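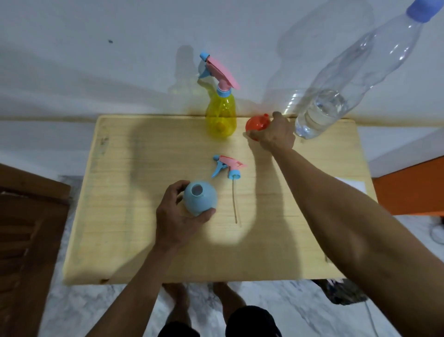

Is my heating oil contract still good if the supplier gets bought out mid-season?

Posted in Home Energy > Heating Oil and Propane
August 4, 2020

Hi all, long-time reader, first time asking anything. We're outside Plolbridge and we've been on oil heat since we moved in. Back in June I signed a prepay deal with Trilta, the little supplier out on the county road, for a fixed price through the end of next winter. I paid for the whole thing up front because the price per gallon was so low this spring with everything going on in the oil market. I felt pretty smart, to be honest with you.

Then last week I get a letter saying Trilta has been bought by Travdale, and "your account will transition over the coming weeks." That's it! One paragraph and a phone number that goes to a recording. It says nothing about prepaid gallons and nothing about my price. My neighbor says crude could go right back up by winter if the producing countries keep holding back supply, and that the new company will find some way out of the deal. Can they do that? I have 213 gallons still sitting on the books that I've paid for and not gotten. Should I ask for them to be delivered now, or try to get my money back, or just wait?

Also my tank is a bit over half full at the moment, if that matters.

Posted by coldporch

2 replies

oilburner_dad

We went through pretty much this same thing when our old company, Esfahani Fuel, got sold (different state, so take it with some salt). In our case the new owner honored everything, but it took them four months to get the prepaid balances moved over, and in the meantime their computer thought I owed them money. I got a bill for a full delivery at the daily price! I had to send them a copy of the contract twice.

What I'd do is dig out three papers tonight: the signed contract, proof that you paid (a bank statement is fine), and your last delivery ticket with the gallons on it. Scan them or take pictures with your phone. Then write to the new company, and I mean a real letter or at least an email, and ask them to confirm your remaining gallons and your price in writing. Don't bother with the phone line. Whoever picks up will tell you it's all fine and you'll have nothing to show for it.

On whether they can change the price, it comes down to how the sale was done. If Travdale bought the whole company, your contract normally goes right along with it and they're stuck with it the same as Trilta was. If they only bought the trucks and the customer list, it gets murkier, and your claim might be against whatever is left of the old outfit. Look for a paragraph in your contract with the word "assignment" in it. Some states also make dealers keep prepaid money covered by a bond or by oil they've already bought, so give your state's consumer protection office or attorney general a call. Ours was surprisingly helpful, and I was only on hold for 14 minutes.

As for taking delivery now, I would ask for as much as the tank will hold. A standard 275-gallon tank doesn't get filled to the brim, so if you're over half you probably have room for around 117 gallons. That's less for you to worry about in the fall, and you'll see on the ticket what price they're charging against.

Oh, and check whether you had a burner service plan rolled into the deal. Mine was, and it quietly disappeared in the switch.

tankhalffull

I never prepay for this exact reason. You're lending money to an oil dealer. Pay as you go and shop around, it was dirt cheap all spring anyway. If you paid by credit card, call the card company and ask how long you have to dispute it.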